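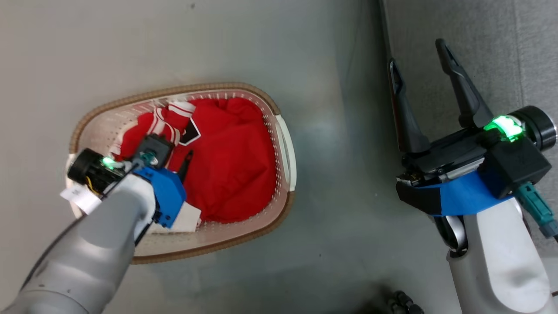 Laundry basket with red garments, left arm reaching in, right gripper open.

Equipment Planning Meeting - Minutes
Skilton site, 2/23/21
Present: lab operations, purchasing, software, safety. Apologies: facilities.

1. Previous minutes
Accepted with one correction. Under item 3, the lead time for Lacerda grippers should read 4 weeks.

2. Two-arm laundry cell
Software reported on picking from the basket. Garments of one color bunched together remain the hardest input, as the edges of one piece are difficult to separate from the next. The current fingers will stay on both arms for now. Purchasing asked whether a softer fingertip would remove the need for a second camera. Software could not say without a trial and asked that the two be kept as separate lines in the budget.

3. Spare parts
The current wrist brackets are 3D printed in house in blue. Operations wants one spare bracket per arm on the shelf at all times and will print them before the next order goes out. Finger pairs to be bought from Lacerda at 315 dollars per pair. Two pairs approved. A third pair was requested and deferred until the wear log has been kept for a full quarter.

4. Cables
Operations proposed longer wrist cables with a strain relief at the gripper end. Safety has no objection provided the cable cannot reach the floor with the arm at its lowest working position. Sample lengths to be requested from Satitz. No money committed.

5. Second cell at Stustlow
Discussion of whether to buy a second pair of arms this year or move the existing pair between sites. Moving costs less, but each move takes the cell out of use for around 20 working hours including calibration. Purchasing noted that the Satitz quote from December has lapsed and a new one is needed. The quote called for 60 percent on order and the balance on delivery - finance has not agreed to those terms. Decision held over.

6. Floor space
Safety asked for the basket position to be marked on the floor so that tests at both sites start from the same place. Agreed. Tape is in stock.

Actions
Operations: print spare brackets, mark basket position, continue wear log.
Purchasing: order two finger pairs, request new Satitz quote and cable samples.
Software: write a one-page trial plan for soft fingertips.
Safety: check cable clearance when samples arrive.

Next meeting to be called on receipt of the Satitz quote.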